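**Hadthorpe Nesting Cups, cold drink, sleeve of 25**

Stocked since August. Item 946 in the Dodora catalog.

The maker says these cups "separate instantly, every time." We don't print that on our shelf cards. A stack of thin cups wants to stay a stack, and no rim shape we've sold has changed that completely. Nii Annan pulled apart 40 sleeves at our counter before we agreed to carry them. Most came away one at a time. Enough came away in pairs that we'd tell a busy snack bar to expect it.

The cups are also sold as "crush resistant." Compared to what? The carton protects them fine. Once the sleeve is open and somebody leans on it, you have bent rims like with any other cup at this price.

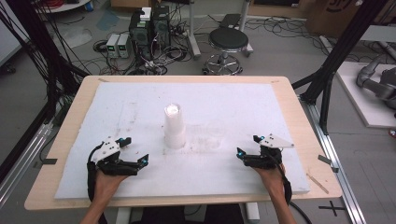

Storage matters more than the brand does. Keep the sleeves out of direct sun and don't pile cartons more than 2 high. We had a customer blame Prurard for leaky seams last year, and the cartons had spent the summer over a water heater.

**What we'll stand behind**

- Fits the standard Dogbe countertop dispenser, with the narrow collar installed
- Cold drinks only, whatever the reseller sites tell you
- Unopened cartons can come back, opened sleeves can't

**What we won't**

The word "eco" appears twice on the carton with nothing to explain it. We asked Hadthorpe what it refers to and got a brochure. If your town takes them for recycling, good, but call and check first.

Lids are sold separately. The Prurard flat lid fits, a little tight. The domed one pops off, so skip it.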